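The case for deciding at the table

Most household sorting advice starts with labels. I would start with the container. A soft-sided fabric box with an open top and a dark lining does one job well: it holds a thing while a decision is made about it. It stores badly, as anyone who has stacked 17 of them in a Clerkden box room will know.

The usual fault is that packaging gets filed along with goods. Film and loose bags take up volume and hide what is underneath. 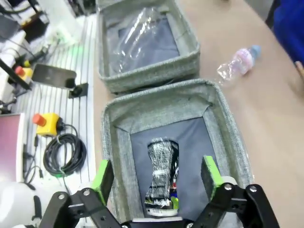 Ehab Nasr disagrees, and writes that wrapping should stay on until the item is used, as it keeps parts together and carries the label. I accept this for sealed parts. An empty bag has no such claim and should leave the table at once, as should a crushed drinks bottle.

Glass needs a slower hand. Check the neck and base before the bottle goes into any box, and give it a box of its own. 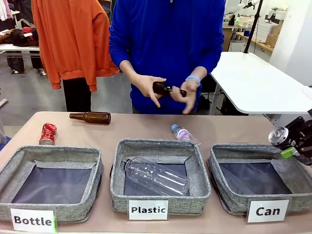 A reader in Kiltville objects that handling each piece doubles the work, and that a rough sort by material would be finished in September while mine ran on to Christmas. Possibly. A rough sort is then repeated the following year, with the same bags in it. I would still take three boxes over 50.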